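Minutes, June catch-up on shelf picking, Prelwood stockroom

I took the notes again, so blame me for gaps. Present: me, Rohani Tambunan, Sorin Manole, plus two from the Urkport shift who had to leave early.

**1. Can it do the bins yet?**

Short answer from Sorin: some of them. He ran 40 picks from the lower shelf and 32 came out clean. Most of the misses were small flat parts lying against the bin wall, and Rohani said she'd have bet on that - she fumbles those herself with gloves on! She still does a full restock in roughly 25 minutes and the arm is nowhere near that.

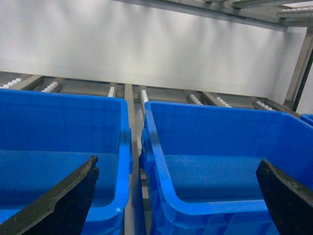 *Item 1: blue bins on the roller shelf, gripper at the left and right bins*

We went back and forth on whether to change the bins or the fingers. Sorin wants longer fingertips. I'd sooner try a liner that keeps parts off the walls (cheap, and we can pull it out again if everybody hates it). Agreed to try the liner first.

**2. Chores outside the stockroom**

Rohani asked if the same arm could fold shop towels for Tonden. We all laughed, then talked about it for way too long. Sorin thinks folding is years off for us. Wiping down a bench, maybe sooner. No decision.

**3. To do**

- Sorin: repeat the picks with the liner in, same parts
- Rohani: list the parts she'd be happy never to pick again
- Me: ask Ó Gríofa for a price on fingertips anyway

Next one is at 3:30, same room - bring your own coffee, the machine is still out.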